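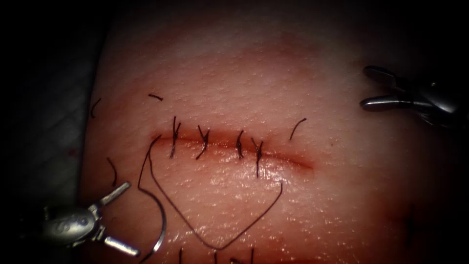
Practice pad, four in and still going – spacing ok?

jtunstall
Working left to right, interrupted, dark thread. Right end still open. Be mean about the spacing and the knots please, I have a skills check 5th July and my instructor only ever says "fine".

kosbridge218
Spacing looks even to me. Tails are all over the place tho. Fourth one has a tail way longer than the rest, hangs right down past the wound edge. Trim it.

R. Kershaw
Agree on the tail. Third one is stubby by comparison. Pick a length and stick to it, ours had to be 5 mm or you lost points.

moth_and_needle
Disagree w/ both of you. Tail length is cosmetic on a pad. I'd look at the edges, they're slightly raised. Could be how the pad is made, could be too much tension. Do they sit flat if you press?

jtunstall
They were raised before I started I think?? It's a Clokholm, the cut comes already in it. Red came that way too.

R. Kershaw
Cosmetic til you have to take them out. Grab a stubby one with forceps and tell me how cosmetic it is.

moth_and_needle
fair. still wouldnt fail anyone over it

della_p
How much thread do you have left? That's a big loop lying across the bottom of the pad. I always snag mine on the tails when it's that long. Pull it to one side before the next bite.

jtunstall
Plenty left. And yes it snags, constantly. Was going to cut shorter lengths but then I run out halfway thru a knot.

kosbridge218
Shorter lengths. Get good at instrument ties and you waste hardly any.

della_p
Also which pad is that exactly, the 2 layer one? Mine (Setix) tears if you look at it wrong. Paid 20 bucks for it in June and its confetti now.

jtunstall
2 layer yeah. Got it from Rowbotham, holds up ok so far. Redoing the fourth tonight and closing the rest, will report back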